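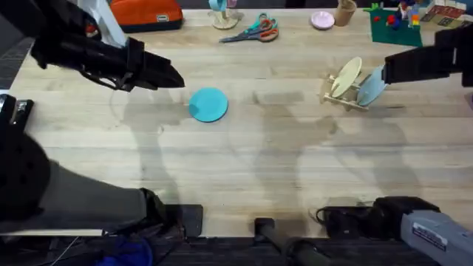
A light blue plate and a small wooden dish rack.

Against the Glossary

Delali Wumbei
6/1/21

A glossary at the back of a translated novel is usually treated as a courtesy. I think it is a defect in most of the books that have one, and that publishers should stop adding it by default.

The case I know best is Clistance, the family novel that Korkbridge brought out last July in Mireille Karam's translation. The text runs to 481 pages. Behind it sits a glossary of 61 entries, set in two columns, covering dishes, forms of address, coins, articles of clothing and a handful of curses. The translator did not write it. Her afterword says the house asked for one late, after the pages were set, and that an editor drew up the list from words in italics.

That order of work explains most of what is wrong. A list made from italics collects the words that look foreign on the page. It does not collect the words a reader will fail to understand. In Clistance the word for a mother's older sister is italicized and glossed, although the first sentence in which it appears makes the relation plain. The phrase "the second paper," on which the whole inheritance plot depends, is in ordinary English and is not glossed. A reader who does not know that the second paper is a renunciation of claim will misread four chapters. I misread them. The glossary was no help because there was no italic word to send me there.

The second problem is position. A reader meets an unknown word on page 12 and has two choices: keep going, or leave the sentence, turn to the back, find the entry and return. In print this takes perhaps ten seconds and costs the paragraph. In the Aseo e-book edition each italic word is a link, and the link back lands at the top of the chapter. I tried it on two devices with the same result. A note at the foot of the page would be less disruptive than either, yet footnotes are thought too scholarly for fiction and glossaries are thought friendly. I do not see the basis for this.

The third problem is that glossary entries are definitions, and novels do not use words by definition. The entry for the father's title of respect reads "sir; polite form of address to an elder man." In the book the daughter uses it eleven chapters in, after years of calling him something softer, and she uses it as an insult. Karam's sentence carries this on its own. She slows the dialogue down, lets him repeat the word, and has him put his coat on. Anyone who stops there to consult the back of the book is told that the daughter is being polite.

The usual defense is access. General readers, the argument goes, will put down a book that contains words they do not know. I doubt it. Readers of sea stories have put up with rigging for two centuries, and most could not tell you where the futtock shrouds are. Readers of fantasy learn whole systems of rank from context. The tolerance exists. It is withdrawn only when the unknown word belongs to a living language that somebody in the next town may speak.

A better argument comes from classrooms. Teachers do assign translated novels, and a student with a test on Friday wants a list. I accept this. The answer is a separate teaching sheet, which can be corrected and enlarged after publication. Bataineh has done this with its reissues. The sheets are short, the longest is more than 3,000 words, and they deal with matters a glossary cannot hold, such as how a marriage contract was witnessed. The novels themselves end where the author ended them.

Translators already have tools for the hard cases. One is the added half-phrase: "she took down the ibrik, the small pot," done once and not again. Another is to choose the English word and accept a small loss. A third is to leave the word alone and trust that a thing poured, drunk and spilled within one page will be understood as a drink. Each is a decision made inside a sentence by the person responsible for that sentence. The glossary moves the decision to an editor with a search function.

If a house insists on keeping one, I would ask for three changes. Let the translator write it. Drop the italics, so that the words are not flagged in advance as obstacles. Cut any entry whose meaning can be recovered from the page on which the word first occurs. I applied the last test to Clistance and was left with nine entries, one of them for a coin whose value never affects the story.

The paperback is due in July. The advance listing still gives "with glossary" as a selling point, one line above the translator's name.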